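# Pacote de cenas Kakakhel para o simulador Zikero: vale a pena?

**turquesa_base**

Boa tarde. Comprei no mês passado o pacote de cenas domésticas Kakakhel, que corre dentro do Zikero, e deixo as minhas impressões porque quando procurei opiniões em português não encontrei quase nada.

Contexto: trabalho sozinho, treino políticas de manipulação para um braço montado em base móvel e não tenho espaço nem dinheiro para uma cozinha de testes. O pacote custa 135 euros na licença individual e 675 na licença de laboratório. Traz cozinhas e salas com objetos soltos, já com massas, atritos e malhas de colisão definidos.

Na cozinha os objetos vêm misturados na bancada: uma torradeira, um frasco de vidro, uma frigideira, um rolo de papel. Para preensão chega bem. O mármore tem um atrito um pouco alto para o meu gosto, mas muda-se num ficheiro de texto.

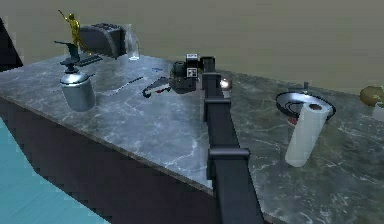
## O que correu bem

- A instalação. Descompactar, apontar o caminho no Zikero, reiniciar.
- As malhas de colisão são melhores do que as do pacote gratuito. A borda da frigideira é mesmo uma borda e não uma caixa invisível.
- A aleatorização de posições é feita por zona da bancada, com semente fixa se quisermos repetir.

## O que correu mal

- O frasco de vidro. Com a câmara de profundidade simulada o vidro devolve valores perfeitos, coisa que nenhum sensor real faz. Tive de escrever o meu próprio ruído.
- A documentação está toda em inglês e metade dos exemplos é da versão anterior.
- O suporte demorou quatro dias a responder a uma pergunta sobre a escala das malhas.

Para mim compensou. Alguém tem a licença de laboratório?

---

**gancho_m3**

Temos a de laboratório. A diferença são as salas extra, o direito de usar em várias máquinas e um gerador de variações de textura. Se és só tu, não compres. O gerador é lento e as texturas repetem-se ao fim de pouco tempo.

Discordo de ti nas malhas. Nos objetos grandes estão boas, nos pequenos não. Uma faca fina pousada no mármore treme se baixares o passo de simulação, e já me aconteceu atravessar a bancada. Abri um pedido em dezembro e continua aberto.

---

**turquesa_base**

Que passo usas? Eu estou com 2 milissegundos e nunca vi a faca atravessar nada. Tremer, sim, um bocadinho.

---

**gancho_m3**

Uso mais baixo, por causa do controlo de força. Com 2 também não tenho problema, mas então perco o contacto na garra. É uma escolha que não devia ter de fazer num pacote pago.

---

**pinhal_norte**

Vou ser do contra. Por esse dinheiro faço as minhas cenas com o editor do Vomum, que é gratuito, e fico a saber o que está lá dentro. Uma bancada e dez objetos fazem-se numa tarde. Digitalizo as coisas que tenho em casa e assim treino com o que o robô vai mesmo encontrar.

---

**turquesa_base**

Numa tarde fazes a bancada. As massas e os centros de gravidade certos demoram mais. Eu tentei esse caminho e gastei três semanas. Mas percebo o argumento, se o robô vai trabalhar sempre na mesma cozinha, faz sentido.

---

**lagar.sim**

Usei o pacote para navegação e não para preensão, por isso junto a outra metade. As salas são mais simples do que as cozinhas. Têm mobília suficiente para obrigar a planear caminho: mesa, cadeiras, secretária, armários.

O que me interessava eram as pernas finas das cadeiras, que no robô real falham muito no laser. No pacote as cadeiras têm colisão perna a perna e não um bloco único, e isso ajudou-me bastante. Corri 300 episódios com partida aleatória e os choques foram quase todos contra cadeiras metidas debaixo da mesa, tal como me acontece no corredor do trabalho.

Aspetos menos bons: o chão muda de material a meio da divisão, madeira de um lado e uma superfície azul-clara do outro, mas o coeficiente de atrito é o mesmo nos dois. Quem quiser estudar derrapagem tem de o separar à mão. As paredes são lisas, o que é mau para localização visual. Tirando um quadro e pouco mais, não há pontos de referência.
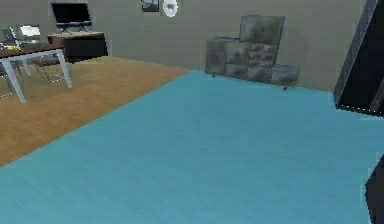 gancho_m3 respondeu que o atrito único se resolve no ficheiro de materiais, duplicando a entrada do chão e mudando o nome numa delas, mas avisou que a atualização seguinte apaga a alteração se não se guardar uma cópia fora da pasta do pacote.

Cito para ficar registado, porque a resposta dele foi parar ao outro tópico. Experimentei e funciona. Quanto às paredes, acabei por colar texturas minhas.

---

**pinhal_norte**

Então ao todo temos: ruído de profundidade feito à mão, atrito feito à mão, texturas de parede feitas à mão. Continuo sem ver onde está o trabalho poupado.

---

**lagar.sim**

Está na colisão da mobília e na disposição das divisões. O resto foram duas manhãs. No Vomum nunca consegui cadeiras que não rebentassem com o simulador ao primeiro toque.

---

**pinhal_norte**

Isso é por usares malha côncava direta. Tens de decompor antes de importar. Mas concordo que o Vomum devia fazê-lo sozinho.

---

**cabo_solto**

Boas, uma dúvida de quem ainda não comprou nada. O Kakakhel funciona com os braços da Vukska? Na página só falam de compatibilidade "com os principais modelos" e não há lista.

---

**turquesa_base**

A lista está dentro do pacote, num ficheiro de compatibilidade, e devia estar na página de venda. O modelo de seis eixos da Vukska consta lá. O de sete não constava na versão que descarreguei.

---

**gancho_m3**

O de sete carrega, mas os limites das juntas vêm errados. O cotovelo dobra mais do que devia e a política aprende posturas que o braço real recusa. Corrige os limites antes de treinar. Pede também a versão de avaliação, traz uma cozinha e dura duas semanas, dá para testar isso tudo sem pagar.

---

**cabo_solto**

Obrigado aos dois. Vou pedir a avaliação e testar com o de sete eixos. Depois ponho aqui os limites corrigidos.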